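Hobbyschrauber-Forum > Gehäuse, Kabel, Einbau

Thema: Alten Rechner wieder flottmachen, Platte raus und rein, aber wohin mit den Kabeln?

utasgate_west
Hallo in die Runde, ich lese hier schon eine ganze Weile still mit und habe jetzt endlich selbst etwas beizutragen (oder eher zu fragen). Bei uns im Werkraum in Utasgate steht ein alter Tower, der noch ein paar Jahre als Schreibmaschine mit Internetanschluss dienen soll. Ich habe ihn auf die Seite gelegt, Deckel ab, und bin erst mal mit dem Pinsel durch. Der Festplattenschacht ist leer, die Platte mit ihrer blauen Plastikschiene soll wieder hinein. Meine Frage ist eigentlich ganz banal: Baut ihr zuerst die Platte ein und verlegt danach die Kabel, oder andersrum? Ich habe beides probiert und beide Male geflucht. 

ellow
Herzlich willkommen! Schön, dass so eine Kiste noch mal drankommt, meine Schwester hätte die längst zum Wertstoffhof gefahren. Ich mache immer erst die Kabel. Alles, was vom Netzteil kommt, einmal ganz herausziehen, sortieren, mit Klettband locker zusammenfassen und erst dann die Platte einschieben. Dauert bei mir 15 Minuten, und hinterher klemmt nichts zwischen Schacht und Board.

vemov
Da muss ich meinem Vorredner leider widersprechen, auch wenn ich ihn sonst sehr schätze. Wenn die Kabel schon hübsch gebunden sind, fehlen dir am Ende garantiert zwei Zentimeter bis zum Stecker, und dann schneidest du alles wieder auf. Ich schiebe die Platte erst hinein, stecke Daten und Strom an und bündle zum Schluss, was übrig bleibt. So mache ich das seit acht Jahren, und es ist noch jeder Deckel zugegangen.

ellow
Deshalb schrieb ich ja Klettband und locker! Mit Kabelbindern würde ich das auch nicht machen. Außerdem kommst du bei eingebauter Platte mit dicken Fingern kaum noch an die Stecker am Board.

so_und_so
Darf ich mich dazwischenmogeln? Mir wäre etwas anderes wichtiger: Die SATA-Kabel bitte nicht scharf knicken, lieber einen großzügigen Bogen lassen, auch wenn es unordentlicher aussieht. Ich habe mir so mal eins ruiniert und einen ganzen Sonntagskuchen lang nach dem Fehler gesucht. Und wenn du schon dabei bist, schau dir die Schiene an, ob die Nasen noch dran sind. Ersatz bekommt man gebraucht für 2 Euro.

vemov
Beim Bogen bin ich sofort dabei. Bei der Reihenfolge bleibe ich stur :-)

utasgate_west
Ihr seid ja lieb, vielen Dank euch allen! Ich probiere es jetzt mit der Variante von vemov und nehme dazu das Klettband von ellow, dann ist hoffentlich keiner beleidigt. Die bunten SATA-Kabel lasse ich in ihrem Bogen liegen. 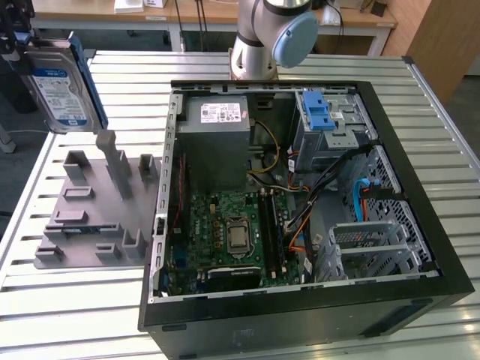 Der Tower ohne Deckel, rechts unten der leere Plattenschacht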